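Labeling recorded runs for a student gripper project
Posted in: School and Club Robotics > Data and Record Keeping

Our student robotics club at Stiltham is preparing an entry for the Erkari student showcase in February. The task chosen by the team is garment handling, and students record each practice run with a hand-held gripper before any work is done on the arm itself. The entry rules ask for 300 recorded runs with consistent labels.
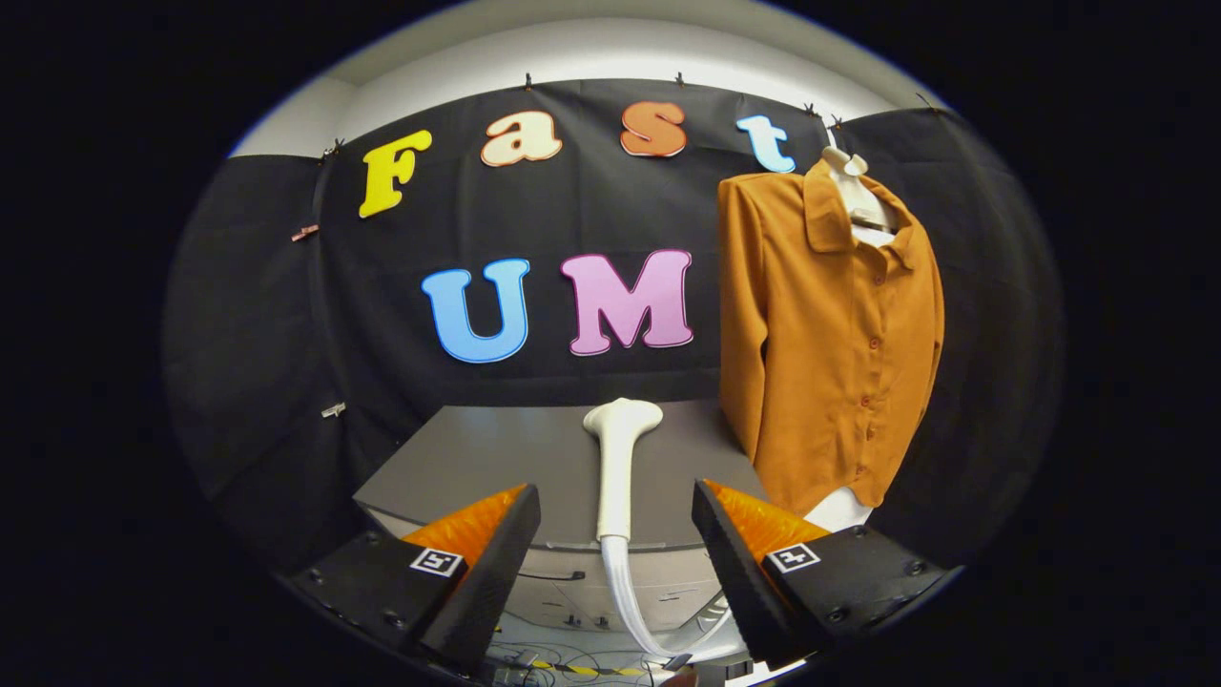
The club has 9 students, and two groups share one station. Group one starts a recording when the gripper is lifted. Group two starts it when the fingers are near the shirt. As a result, the files differ in length and the labels do not match. The faculty adviser wishes to settle on one rule before further sessions are held. Should the earlier runs be discarded, or may they be corrected? Guidance from other programs would be appreciated.
Posted by Stiltham Robotics Club

Please do not discard them. Our program faced the same difficulty last year and resolved it as follows. Adopt the longer version as the standard, so that every new run begins when the gripper is lifted. For the older files, add a column to the log sheet stating which start rule was used. Shorter runs can then be grouped separately. We also require the following entries for each run:
Operator number
Garment and starting position
Start rule
Result (complete, partial, failed)
Failed runs should be kept and marked as failed. Our students deleted 7 of them in the first week and had to repeat the session.
Posted by Trarkolmont Technical Program

Check the finger pads too. Ours were worn after 6 sessions and the grip changed.
Posted by gripper_bench

The advice above on the start rule is sound. I would add that the rule should be written on one page and kept at the station. In the Tkachuk workshop series, each group reads the page aloud before the first run of the evening. If the entry rules are silent on mixed start points, write to the organizers before submitting.
Posted by Workshop Desk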